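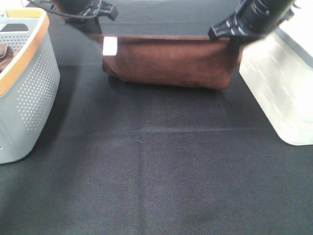
Sorting out the bag drawer on a covered table

I have been meaning to write this one up since November, when I finally tackled the drawer where all our pouches and soft bags go to be forgotten. It had got to the stage where it wouldn't shut, and I'd bought yet another little pouch from the Kälin stall at Wenside market simply because I couldn't find the ones I already owned. If yours is anything like mine, put the kettle on and set aside 80 minutes. You may well be quicker, but I do like to stop and look at things!

What you'll want

A table you can clear completely
A plain cloth, dark if you have one
A plastic basket with holes in the sides
A second container for whatever is leaving the house
A soft brush for suede and suede-like bags

1. Cover the table

Clear the table first, right down to the surface, and then lay the cloth over it. I use a dark one for this job because pale fluff and loose threads show up on it beautifully. Don't fuss about ironing it — a fold line or two won't bother anybody — but do smooth it flat with your hands so that bags will stand up on it. Mine is the heavy sort, 300 cm long, from a remnant shop in Stukton, and it has done years of service under sewing, seedlings and Christmas wrapping.
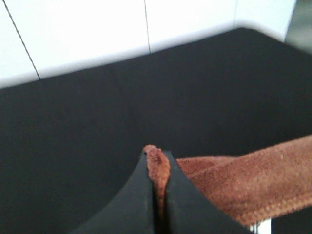 The dark tabletop, with the pale wall behind.

2. Put the basket to one side

Stand the basket at the left if you are right-handed, or the other way about if you aren't. Anything made of soft cloth can go straight in as you come across it, and there is no need to fold it yet. The bags themselves want a bit more care, so take those one at a time.

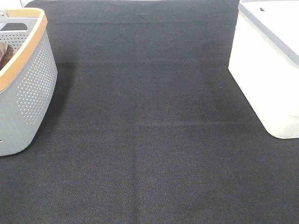 Try to keep the middle of the cloth for the bag you are dealing with and nothing else. I know how tempting it is to tip the whole drawer out in one go (I did exactly that the first time, and ended up eating supper off my lap).

3. Check each bag

Open it, empty the pockets and run a finger along the inside seams. I found a bus ticket, three hairgrips and the spare key to the shed. Then close it up and brush the outside gently in one direction. Boxy bags keep their shape best if you rest them on a long side while you decide what to do with them.

4. Decide, and put away

Keepers go back in the drawer standing upright, tallest at the back. The rest go in the second container, and I take mine to the Hono charity shop on my next trip into town. Shake the cloth out of the back door before you fold it up.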